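Chores by machine: where things stand in September

The short answer to the question readers keep sending us is no, not yet, with a few jobs coming close. The longer answer takes up the rest of this item.

Since spring we have been following three places that are trying to get machines to do small, dull work with their hands. One is a kitchen supply packer in Gesholm. One is a laundry service in Plesville. The third is Pandow, a workshop that collects demonstrations of table work using hand-held grippers and sells them to people who train robot arms. None of them makes big promises, and all three let us ask about the bad days as well as the good ones.

Start with the laundry. The Plesville crew bought an arm to fold hand towels. It folds hand towels. When the stack is flat and the towels are all the same size, it gets through 71 an hour, and a person stands nearby to feed it. A good folder on the same shift does several times that and also notices stains. Yu-na Sun, the shift lead, keeps the machine running through the evening because it is hard to hire for those hours. She has stopped trying it on fitted sheets. She gave that four weeks and says she would want to see a very different machine before giving it a fifth.

Gesholm has had better luck, mostly by changing the job to suit the machine. Ladles and spatulas used to arrive loose in a bin. Now they come on a ribbed tray, all facing one way, and the arm moves them into boxes. Asif Afridi told us the tray did more for the line than any software update. The cost is that somebody has to load the tray. That used to be nobody's job, and it now takes up a good part of one person's morning. The firm still counts it as a gain, since loading is easier on the back than bending into a bin.

The Pandow work is slower to explain. A person holds a gripper in the hand, does a chore with it, and the motion is recorded. Put enough of those recordings together and a robot arm can be trained to copy them. The chores are the kind you would do without thinking: clearing a table, moving things in and out of a container, wiping up, sorting. In September the workshop passed 848 usable recordings of one clearing task, and Syafiqah Oei, who plans the sessions, thinks it is still well short of what is needed. An arm trained on the first batch did fine with hard objects. It did badly with anything that bends, tangles or sticks to its neighbor.

That came up at all three places. Towels slump. Plastic bags cling. Salad leaves, packing shreds and cables come up in clumps when you want one piece. People handle this by feel, and they loosen their grip or give a shake without deciding to. Most grippers have two flat pads and very little sense of what is between them. Better pads are on the way, with more feeling in them, but the ones we saw priced cost more than the Plesville arm did.

Two-handed work is the other sticking point. Opening a bag, holding a bowl while scraping it, tipping a tray while guiding what slides out: each needs one hand to know what the other is up to. Oei says new people at the workshop need a few days before they can manage it with grippers, and these are adults who have been using two hands all their lives.

So what can you expect at home? A robot vacuum, which you may already own. A dishwasher, which still wants loading. We would not hold off on hiring help or teaching the kids to clear the table. Ban, the appliance shop on the north side, says customers ask for a folding machine every week, and the staff have nothing to sell them.

We plan to go back to Gesholm once the second tray line is running, and we will print the numbers if the firm agrees to share them.

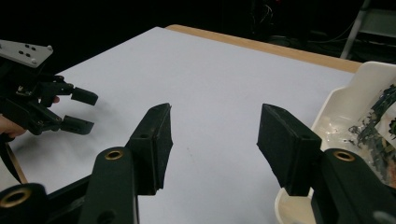 Soo-ah Won wrote in to say that we were too easy on the tray. If a person has to line everything up first, she argues, the machine has only done the easy half of the chore, and the hours spent loading should be printed right next to the hours saved. She would also like to know whether anyone has tried an arm on socks.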